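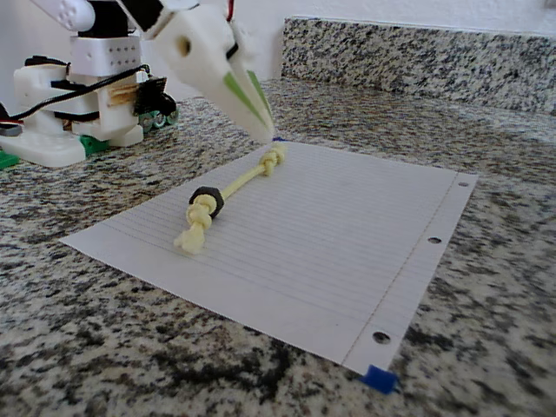 *Last changed: 6 September 2024*

# Writing letters again

In February I moved to Nirncombe, and the internet in my flat was not connected for 27 days. I had a phone, but the signal was good only at the bathroom window, and I did not want to conduct my friendships from there. So I bought a pad of lined paper and wrote to Kerstin Fröhlich, my old neighbor, who is 72 and has never liked email.

My first letter was terrible. I wrote it in the way I write messages: short, with many questions, as if she could answer in the next minute. How are you? Is the elevator repaired? Did you go to your sister? When I read it again I saw that it was almost empty. She would need to do all the work.

The second one I wrote in the evening, with more patience. I told her about the baker who corrects my pronunciation of "thorough", and about the hill behind the church, where the wind is so strong that I must hold my glasses. It became three pages. My hand hurt after the first page – I had not written so much since school.

Her answer came after nine days. She writes very small and she uses both sides, so the ink comes through and one must hold the page flat against something white to read it. She told me that the family Fuchs on the second floor had a baby, that the elevator was still broken, and that she had found my good umbrella. Then a whole page about a soup she had cooked wrong. I have read the soup page more often than any other.

We have now sent each other seven letters each. The internet came, of course, and I kept writing. Some things I have learned for myself:

- Lined paper is better for me. On blank paper my sentences go downhill to the right.
- I write the date last. A letter sometimes takes me several evenings.
- I don't copy it again to make it clean. If a word is wrong, I cross it out and she can see what I first wanted to say.
- I keep a small list in the kitchen of things to tell her. Today it says: plums, dentist, the new bus driver.

English is not my first language and it is not hers either, but it is the one we share well. She corrects me in pencil, in the margin of her own letter, very politely: "You wrote 'I am living here since February'. I think it is 'I have been'." She is right, I looked it up.

The last letter I posted on my way to work. It has the dentist in it already, so I can take that from the list. The plums I must still tell.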